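Clemik Bench Kit, one semester with a student robotics club

Reviewed by Erick Gachanja, club advisor
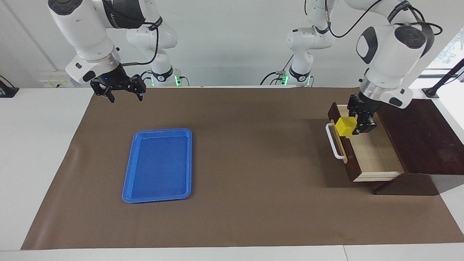
What we bought it for

Our club at Simiyu has 30 members on the list and maybe half that on a normal afternoon. We needed a set of practice objects for the two-arm table, mostly for the drawer task that the Tunance student contest uses in its first round. The task is simple to state. A cube has to go from the tray to the drawer, or from the drawer to the tray, and the drawer has to end up closed.

We had been using a shoebox and a cut-up sponge. The Clemik Bench Kit cost us $169 plus shipping from Doltov, the only seller that would take a school purchase order. It comes with a small wooden cabinet, a blue plastic tray, a set of cubes and a printed task book. The arms are not part of the kit. Neither is the brown paper on our table, which we buy by the roll.

The cabinet

This is the best part of the kit. It has a dark reddish-brown finish and a drawer that is pale wood inside, so students can tell on a camera feed where the drawer ends and the cabinet begins. The white handle gives a two-finger gripper something to close on. Our unit has a good slide with very little side play.

It is light, though. When a student pulls at an angle, the whole cabinet comes along with the drawer. We tried rubber feet, then gave up and put a sandbag behind it during practice. The contest rules do not allow a sandbag, so we take it away two weeks before the event and let people learn to pull straight.

The finish scratches. After one semester the edge of the top has several marks from gripper fingers.

The tray

It is a blue tray with rounded corners and a raised rim. The rim is the only thing I would change. New drivers come in too low over it and push the tray across the paper. The experienced students lift higher and have no trouble. The glossy rim also caught the overhead lights and confused one group's color detection until they masked it out.

The cubes

Bright colors, clean edges, easy to grip. The yellow one is everyone's favorite because it shows up so well against the pale drawer. Two of the cubes went missing by January and Doltov sells replacements only as a full set, which is annoying.

The task book

Skip it. The first few pages are useful for setting up the table, and after that it assumes software we do not run. One of our juniors rewrote the drawer exercise on a single page and we use that.

How it held up

The students kept a log of every attempt from the start of the semester. It reached 253 full runs of the drawer task before the handle came loose. A quarter turn on the screw fixed it. We now check it at the start of each meeting.

Placing the cube inside the drawer is still the hard part for most of them. The gripper has to get down past the front panel without knocking it, and the students who rush close the drawer a little with the back of the hand. A deeper drawer would make this easier, but the contest uses this size, so I would not ask for it.

Should you buy it

If your club is entering Tunance, yes. Practicing on the same cabinet matters more than I expected. If you only want something for arms to pick up and put away, a thrift store drawer unit will do the job for much less, and you can spend the difference on spare gripper fingers.

Four stars out of five. The part number for the full kit is 3551. Doltov also lists a version without the cabinet, so check before you order.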